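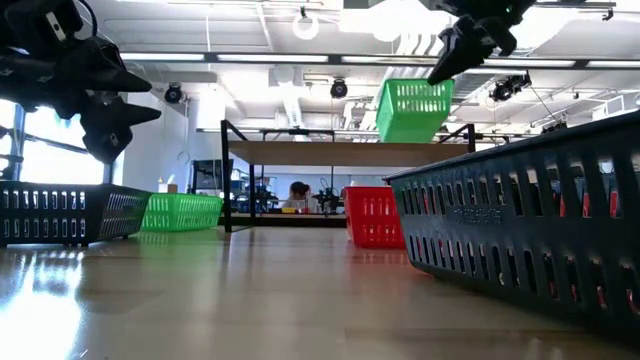
HOME & ORDER / Conversations

"Start with the baskets, everybody starts with the bins"

By Howard Hebden

I got to Eugeniusz Kubiak's place a little after nine in the morning and he already had the baskets out. Black, green, red, and a big navy one that I kept wanting to put my elbow on. He made me coffee and then told me I couldn't set it down on the table, because the table was for sorting. So I held a mug for most of an hour, and if my notes from the first half are hard to read, well, you try it.

Eugeniusz runs Nisness, which is a very small business (him, plus Bonifacio Casado two afternoons a week) that goes into people's kitchens, closets and garages and gets them to a point where the people can find their scissors. I wrote a couple of lines about him last October and got more mail about those lines than about the whole rest of the column. Most of it asked the same thing. Why slotted baskets? Why not boxes with lids, or those pretty woven things?

"Lids are where things go to die," he told me. "I had a client with 53 lidded boxes in one hall closet. Fifty-three! She had labeled them, too. She had a box labeled 'cables' and behind it a box labeled 'more cables.' She hadn't opened either one since she moved in."

I asked him what happened to the cables.

"She kept one. It was for a printer."

He likes slots for a few reasons and he went through them while pushing an imaginary basket back and forth in the air. You can see in from the side, at least well enough to tell socks from batteries. Crumbs and dust fall through, so you have to wipe the shelf now and then but you never have to scrape out a corner. You can hook a finger in anywhere and pull. And plastic can go in the sink. He came back to the sink several times. He feels strongly about the sink.

"Woven looks wonderful for a month," he said. "Then you put an onion in it."

I wanted to know about the colors, because in my own house I've always bought whatever was left on the shelf, and I suspected I'd been doing it wrong. I had. Eugeniusz gives each color to a kind of thing and then refuses to let anyone change it for a year. At his house green is food that doesn't need the fridge, meaning onions, garlic, potatoes, the odd lemon. Red is anything you'd want in a hurry, so flashlights, bandages, the spare key. Black is tools. Navy is what he calls "incoming," and it gets the biggest basket because there is always more incoming than you think.

"Mail, a glove, something the kid brought home, a thing you have to return to the store. It all goes in the navy. Then you empty the navy. If you don't empty the navy, the whole system is just the navy."

How often?

"Every evening, before you sit down. It takes me as long as the kettle."

(I've been trying this. It takes me a good deal longer than the kettle, but I have a dog and a subscription to too many catalogs.)

Bonifacio came by around ten with a bag of rolls and joined in without being asked, which I enjoyed. He used to stock shelves at Kaline, the housewares place, and he's the one who does the measuring. His complaint about clients is that they buy first and measure after. "They come home with six baskets and the shelf takes five and a half," he said. "So one of them lives on the floor. You walk around it for years." He measures the depth of a shelf at the back and at the front, because in older houses they don't match, and then he takes off the width of his thumb so there's room to get a hand in. He doesn't write any of it down on paper. He writes it on blue tape and sticks the tape on the shelf.

I asked the two of them what people spend. Eugeniusz made a face. A client, Čestmír Urban, who has let me use his name because he thinks it's funny, spent $300 on matching containers before he ever called Nisness, and most of those went straight to the neighbors. The kitchen job they did for him afterward used eight plain baskets and about $2 worth of tape.

"He was angry at me for maybe a week," Eugeniusz said. "Then he called and asked could we do the garage."

The garage, by Bonifacio's account, held 300 jars of screws. I said that couldn't be right. He said it was exactly right, he'd been the one to carry them. Čestmír's father had saved every screw from every piece of furniture he ever took apart, sorted by size, in baby food jars, and the family had moved them through three houses.

I expected the next part to be about throwing them all out, but they didn't. "You can't come in and tell a man to throw away his father's screws," Eugeniusz said. They picked out the sizes Čestmír really uses and tipped those into small tubs inside a black basket by the door. The rest went up high, still in the jars, with the labels facing out so he can read the handwriting.

We talked for a while about mixing sizes, because I'd assumed matching was the point. Eugeniusz doesn't care about matching. He wants the small ones at eye level and the big ones down low, where a heavy basket has less distance to fall, and he likes a long side facing out if the shelf is shallow. He'll mix brands as well. He has some old Charvát ones from his mother's kitchen that have gone a little chalky and he wouldn't trade them. He once bought a whole stack of Urkero baskets that nested so tightly he had to pull them apart with his knee against the wall. "Good basket. Terrible stack."

My friend Nithin Sastry, who reads these before I send them in, wanted me to ask what you do when you live with someone who won't follow the colors. So I did ask, and there was a long silence, and Bonifacio laughed into his roll.

"My wife puts batteries in the green," Eugeniusz said finally. "With the garlic. I've explained it. I've put up a note."

And?

"And I move the batteries."

If you only want to do one thing this weekend, he suggests the drawer or shelf nearest your front door. Take everything out, wash the basket, and put back what you touched in the past month. Whatever's left goes in one big basket with the date on a piece of tape, and you don't have to decide anything about it until spring. He was firm on that point, and then he asked for my mug back, and I noticed he put it straight in the sink.

Next time I'm at Bonifacio's sister's house, where I'm told there is a pantry with a ladder in it.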